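The Custodian of the Second Kitchen

The Sturnik Residence maintained two kitchens. The first served the dining hall and was governed by the Provisions Office. The second, on the upper landing, was provided for the use of residents who wished to prepare something for themselves after the evening meal, and it was governed by a sheet of paper in a plastic sleeve.

Shiuli Roy was appointed Custodian of the Second Kitchen in April. The letter of appointment set out her duties in 8 numbered paragraphs. She was to inspect the room each morning, to record the condition of the appliances in the register, and to report any irregularity to the Deputy Warden, Mr. Navaratnam. Paragraph six concerned the toaster oven and was longer than the other paragraphs combined.

The oven had been presented to the Residence by the Prandolen Bequest, together with a sum for its upkeep. The terms were that it should remain available to any resident at any hour, and that it should not be replaced while it could still be repaired. The late Miss Prandolen had lived on the upper landing for 33 years. According to the minutes, she had considered the meals in the dining hall to be adequate but early.

For several months the register contained nothing of interest. Ms. Roy wrote "clean" or "crumbs," followed by her initials. When the middle knob became stiff she wrote "knob stiff," and a man came from Dutbridge to attend to it.
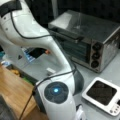 The Prandolen oven on the counter of the Second Kitchen.

The irregularity, when it came, was a slice of toast. Ms. Roy found it on the upper rack at ten minutes past six in the morning, evenly browned and cut from corner to corner. She entered it in the register and disposed of it in the manner prescribed. On the next morning there was another. She entered that also, and after some thought she added the words "well made."

Mr. Navaratnam asked that a notice be posted. The notice reminded residents that food prepared in the Second Kitchen was to be consumed or removed by the person preparing it. It was signed by the Deputy Warden and initialed by the Custodian. The toast continued.

Ms. Roy then made inquiries, as paragraph four permitted. She spoke with the residents of the upper landing in order of room number. None had left toast in the oven. Several asked whether it was still available. Mr. Aldous, in the end room, stated that he had smelled it through his door most nights since he moved in, and had supposed it was a service.

She requested the earlier registers from the archive. They arrived in a box that had last been opened, according to the slip, by Miss Prandolen herself. The handwriting changed from one custodian to the next, and the entries were as brief as her own. Every volume had the word "crumbs" in it, morning after morning, in years when the room had been closed for painting and the landing stood vacant.

On 14/12/2024 Ms. Roy submitted her report. It ran to 900 words and recommended no action. It noted that the oven was in working order, that the terms of the Bequest were being observed, and that bread was not at present among the items supplied to the Second Kitchen. She proposed that this be corrected, and that butter be considered.

Mr. Navaratnam approved the bread. The butter was referred to the Provisions Office, where it remained under review until the new year.

Ms. Roy continued her inspections at the appointed hour. She had by then begun to bring a plate up with her, and a second one, which she left on the counter by the oven before going downstairs at night. In the morning it was generally on the other side, rinsed. She recorded this in the register under "crockery."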